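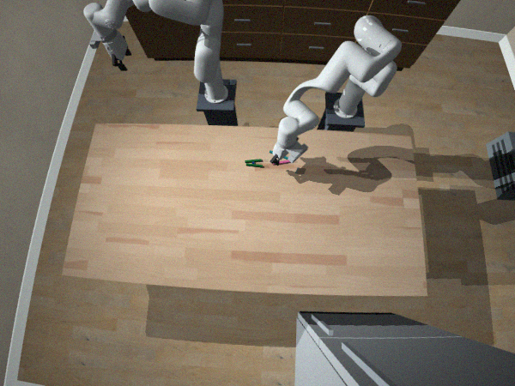
Valix Butcher-Block Table: is it worth the money?

I don't trust furniture that calls itself "heirloom" on the box. The Valix came with that word printed on three sides, plus a tin of Litgate oil and a 36-page care booklet. At $600 it's priced well above a plain pine table and well below anything a joiner would make you.

The top

Light tan strips, glued up lengthwise, with the odd much redder one thrown in. Valix calls this "natural colour harmony". I'd call it whatever was next in the pile, but I don't mind it. If you want an even tone, go and look at one in a shop before you order.

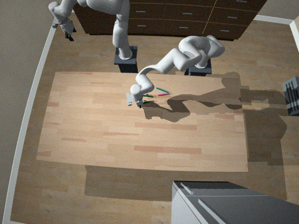
Oiling and stains

The booklet wants a coat of oil every 30 days. I did two coats in August and then stopped, to see what would happen. A coffee ring came out with a damp cloth. Beetroot didn't, and I had to sand it. The Litgate oil smells like a paint shed and took far longer to dry than the tin claimed.
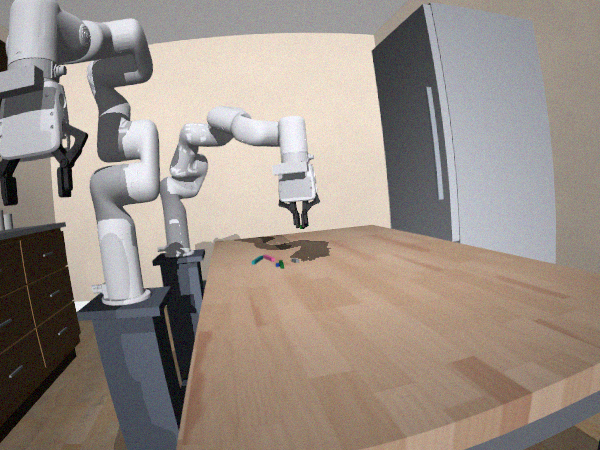
Strip colours vary along the length of the top.

Assembly

Valix says one person can do it. One person can't, unless that person enjoys turning over a very heavy slab alone. Two of my bolts were the wrong length, and the replacements took ages to arrive. The optional bench is another $118, and I can't see
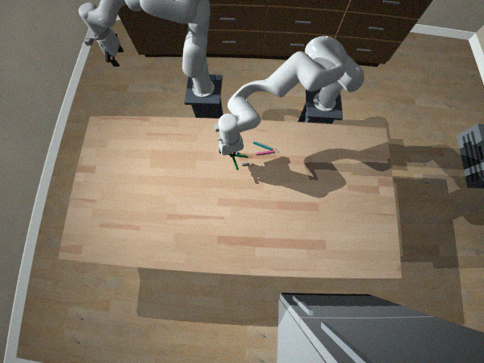 why anyone would pay it when the Wikevitz one is the same height and has better feet.

Would I buy it again? At full price, no. On sale, maybe, and I'd bin the oil.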